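Clivesska Township Clerk's Office
Voter Services Newsletter
27 June 2021

Changes to polling places ahead of the August primary

The Township Board has approved new precinct boundaries for the August primary election. Voters in the Ojeda and Finduneo neighborhoods are most affected. All other precincts keep their current lines, although two will vote in a different room of the same building.

Under the new map, Precinct 8 takes in the streets east of the rail line that were formerly part of Precinct 5. The change moves 1,104 registered voters. A new voter information card has been mailed to each of them, and the card shows the precinct number, the polling place and the districts in which the voter may cast a ballot. Cards issued before this year should be discarded.

The boundary change does not alter any resident's county commission or state house district. Candidates who have already filed for precinct delegate in the affected area have been notified by letter. A delegate candidate whose home address is now in Precinct 8 will appear on the Precinct 8 ballot and does not need to file again.

The Board considered two other proposals at its last meeting. One would have combined the Ojeda precincts into a single location at the Clevitent Center. It was not adopted, as parking there is limited to 200 vehicles and the center has other bookings on election day. The second, to add a ballot drop box at the Finduneo branch library, was approved and the box will be in place before absentee ballots are mailed. 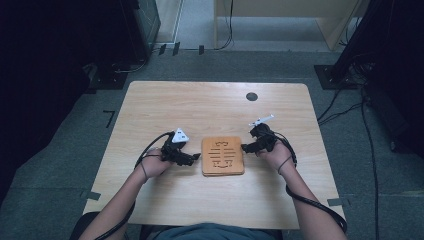
Absentee ballots

Voters on the permanent absentee list will receive an application by mail. The signature on the application must match the one on file - voters whose signature has changed may update it at the Clerk's counter with photo identification. Completed ballots must reach the office by the close of polls. A postmark is not sufficient.

Election workers

The Clerk is accepting applications for precinct inspectors. Applicants must be registered to vote, must declare a party preference and may not be a candidate on the ballot. Inspectors are paid for the required training session as well as for election day. State law calls for both major parties to be represented at each precinct, and inspectors are assigned with this in mind.

Questions about precinct assignments may be directed to Spyros Tzanetos, Deputy Clerk, at the township offices during regular business hours.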